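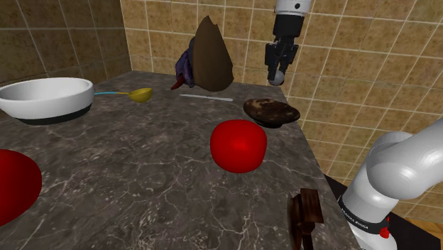
Old grout can be renewed without taking off one single tile, and for a kitchen wall this is work for a patient person and one long weekend. I have done it in three flats of my own and in several of my relatives, and I write down here the way which gave me the least trouble. Before you buy anything, decide on the colour, and decide it standing in your own kitchen. Light grout between brown tiles draws the whole grid on the wall, and one sees each line which is not straight. The thin cream joints between the golden-tan tiles on the back wall are much quieter than the light joints between the dark brown tiles to the left of them, and the cream also repeats the veins in the dark worktop. If your worktop has a vein or a fleck in it, take the grout colour from there. It is the easiest rule I know and it was taught to me by Khrystyna Kravchuk, who laid tiles in Akolau for half of her life.

When it is worth to do it

Not every dirty joint needs new grout. Wash a small piece first, with warm water, a spoon of washing soda and an old toothbrush, and let it dry until the next day. If the colour came back, then you have only dirt and you can wash the rest in the same manner. If the joint is still brown, or crumbles when you pull a wooden toothpick along it, it should go out.

Please knock also on the tiles with your knuckle. A tile which sounds hollow is not holding to the wall any more, and new grout will not repair it. One hollow tile can be taken off and glued again. If a whole row sounds hollow, stop here and call a tiler.

What you will need

A hand grout saw with a spare blade. I use the one from Dotus, the handle is ugly but does not turn in the hand.
An oscillating tool with a grout blade, if you have much to do. It is not obligatory.
Grout powder. For a normal kitchen wall I buy one bag more than the table on the packing tells me.
A rubber float.
Two buckets, one of them for clean water only.
A big sponge with round corners.
A vacuum cleaner with narrow nozzle.
Masking tape and thick paper for the worktop.
Silicone for the corner and for the line along the worktop.
Safety glasses, a dust mask and gloves.

My last wall cost me 187 in local money for everything, the float included, which I still have. The first firm I had asked wanted 841 for the same wall, and this was without silicone. I do not say that the firm was dishonest, scraping old grout is a slow job and somebody has to be paid for the hours.

Cement grout or epoxy grout

For the first time take cement grout. It forgives. You can wash it off, you can mix a small amount, and if you have made an ugly joint you can scrape it out the next morning with no great effort. Epoxy grout is stronger against oil and red wine, but it sets quickly and what you leave on the surface of the tile stays on the surface of the tile. I used it behind one cooker and I was on my knees until midnight with a scouring pad.

On tiles with rough or stony surface I would be careful with every strong colour. The pigment sits down in the small holes. Rub a bit of the mixed grout on a spare tile, wait until it is hard and wash it, and then you know.

Step 1. Cover the worktop

Clean the worktop, dry it and cover it completely with the thick paper, taped at all the sides. The old grout falls down as sand, and sand under a bucket scratches polished stone very nicely. If the worktop is real marble, keep also every acid cleaner away from it during the whole work. This includes vinegar, lemon and the so-called cement remover which the shop will try to sell to you together with the grout. The acid eats the polish and leaves a dull spot, and it is gone only after repolishing.

Move away what stands on the counter. I know that people like to push everything in one corner and work around it, I did it too, and I was washing grey dust out of a pepper mill for a week.

Switch off the electricity for the sockets on this wall and take off the covers. Check with a tester that there is really no current.

Step 2. Take out the old grout

Begin in a place where the eye does not go, for example behind the place of the kettle. Hold the saw in the middle of the joint and pull with small pressure. Two or three pulls to open the joint, then longer ones. You do not have to go to the bottom. Two thirds of the depth of the tile is enough for the new grout to hold.

With the oscillating tool one must be more attentive — it jumps at the crossings of the joints, and the edge of the tile breaks there first. I do the long straight pieces with the machine and the crossings by hand.

The vertical corner, where two walls meet, and the line where the wall meets the worktop are often filled with silicone or should have been. Cut these out with a sharp knife, held flat. Do not put cement grout back in them later. The walls move a little bit during the year and the hard grout in the corner will crack by January.

Step 3. Clean the joints

Vacuum all the joints with the narrow nozzle, then go with a dry brush, then vacuum again. After this wipe with a damp sponge. It seems too much, but most of the failed grout that I have seen was lying on dust.

Look now along the wall from the side, with a lamp in your hand. The forgotten pieces of the old grout throw small shadows and you find them in a minute.
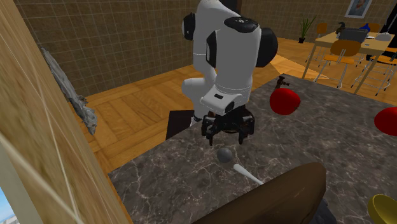
Leave the wall to dry for the night, with the window a little open if the weather permits. In the morning all joints should have the same light colour. A dark place means water, and water which came back overnight may come from a pipe. Then the source must be found before you close anything.

Step 4. Mix the grout

Put the water first in the bucket, the powder after it. Stir slowly by hand or with a slow mixer, until it looks like thick peanut butter and does not fall from the trowel. Let it stand so long as is written on the bag and stir once more, without adding water. Grout with too much water becomes pale and weak and gets spots when it dries.

Mix small portions. I was always taking too much in the beginning and the last third went hard in the bucket. If you use more than one bag, pour the dry powders together in one clean box before you start, as the colour may differ from bag to bag.

Step 5. Fill the joints

Take some grout on the float and press it in the joints, moving diagonally over the tiles. Hold the float rather flat for pressing and more steep for taking away the surplus. Go over each place from two directions. At the edges and near the sockets use your finger in a glove.

Work on a piece of wall as big as an open newspaper, not more, until you have learned how quickly your grout dries. Start at the top.

Step 6. Wash

Here most people spoil the work, me too on my first wall. Wait until the grout in the joint does not stick to the finger. Then wring the sponge strongly, so that it does not drip, and make light circles to smooth the joints. After this pull the clean side of the sponge once across the tiles, diagonally, turn it, pull again, rinse. Change the water often. If the water runs down the wall from your sponge, it takes the colour out of the joint with it.

Later there will be a thin grey veil on the tiles. Leave it until the grout is firm and polish it away with a dry cotton cloth. An old pillow case is perfect for that.

Step 7. Silicone and sealer

Give the grout time to dry as long as the manufacturer says. Then put masking tape on both sides of the corner and along the worktop, press the silicone in with one slow movement, smooth it with a wet finger and take the tape off immediately, while the silicone is still soft. For marble buy the silicone which is marked for natural stone, the ordinary one can leave a fatty shadow in the edge of the slab.

The sealer for the grout comes last. I had good results with Flilico, put on with a small brush and wiped from the tiles before it could dry. An 80 ml bottle was enough for my wall, but my wall is not large. After sealing, a drop of water should stay on the joint as a ball. When it begins to soak in, it is time to repeat.

Questions which I have received

Can I put the new grout over the old one? A thin layer on top falls off in pieces. There are grout pens and paints, they are good for a rented flat or before selling, and they hold for a year or two with careful washing.

My joints are of different width, what to do? Choose a grout colour near to the colour of the tile. Hryhorii Hnatiuk wrote to me that he had taken white for a crooked wall in brown, and that his family is now discussing the crooked wall at each dinner.

Is the dust dangerous? Cement grout and tile can contain quartz, so wear the mask during the scraping and also during the sweeping. Close the kitchen door and put a wet towel in front of it.

How soon can one cook? I wait one day with steam and two days with frying. Wash the new joints only with water and a bit of mild soap in the first month.

Home Guides Kitchen Bathroom Floors Tools Letters Contact Back to top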